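Chapter 7
Gloves, Hand Tools and the Potting Bench

Babak Arabzadeh
January

Most of the small losses in a nursery happen at the bench. A pair of snips goes into the compost with the trimmings, or a single glove ends up under a tray and its partner gets thrown away in spring. This chapter deals with keeping light equipment in order between jobs. It assumes you have read the section on bench height and lighting and that you have a work surface you can wipe down.

We begin with gloves because every worker uses them and few nurseries store them well. The usual method is a hook by the door. Hooks work for one or two people. With a larger crew the pairs get mixed, and workers end up wearing two lefts or going without.

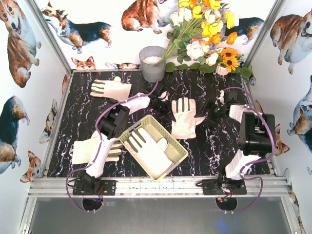

An open basket is the simplest answer. It should have holes in the sides so that air can reach the gloves at the bottom, and it should be low enough that a person can see what is in it without digging. Keep it on the bench during the shift and on a shelf overnight. At the Rosau nursery, where I trained, there were 2 baskets to a bench, one for clean gloves and one for gloves waiting to be washed. The second basket was emptied every Saturday.

Before a glove goes into the clean basket, look it over. Turn it palm up, then palm down. Press the seams at the base of the fingers, where cloth gloves usually open first. If the glove has trim or a patch sewn over the cloth, run a thumb along the stitching.
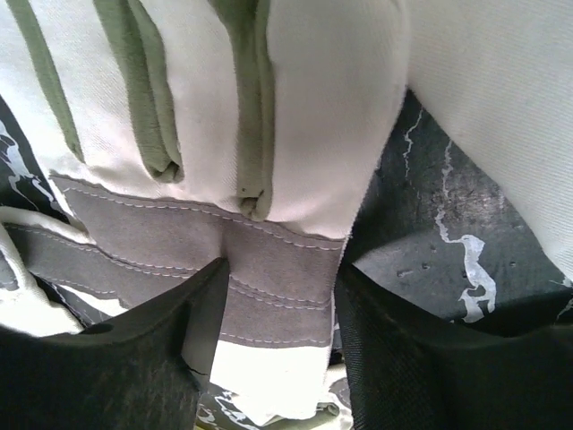

A loose thread can be cut and left alone if the seam under it holds. A gap wide enough to admit a pencil point should be mended that day or the glove retired. Soil works into a small gap quickly, and grit inside a glove will raise a blister within an hour of potting.

Lay gloves flat in the basket, fingers all one way. Do not ball a pair together by turning one cuff over the other. This stretches the cuff and traps damp in the fingers.

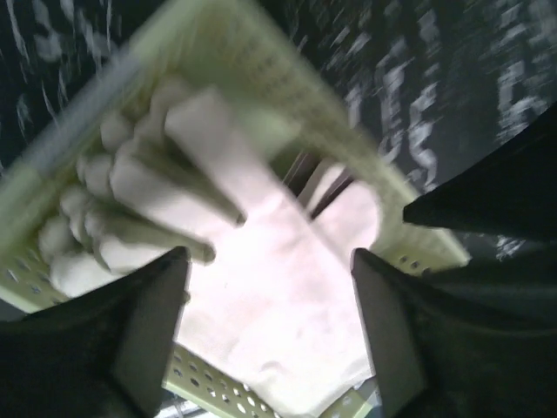
Washing depends on the material. Plain cotton can go in a machine with work clothes. Gloves with leather or suede parts should be brushed when dry and wiped with a damp cloth, then hung by the cuff away from a heater. Expect some stiffness afterward. Work the fingers by hand until they loosen.

Heavy twill takes longer to dry than thin knit, above all where folds lie against each other. Pull the folds open before hanging. A piece that feels dry on the outside may still be damp along a seam.
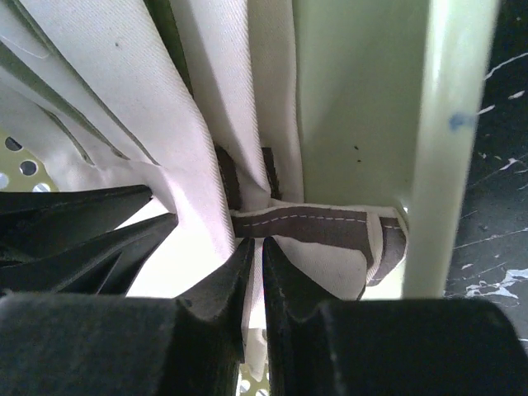

Photo: Trokis

Keep a written record for each bench. The Shirazi card, used later in this chapter, has one line per pair and a column for repairs. Fill it in at the end of the shift, while the basket is still on the bench. Section 7.2 explains how to set up the card and how to decide when a pair is due for replacement.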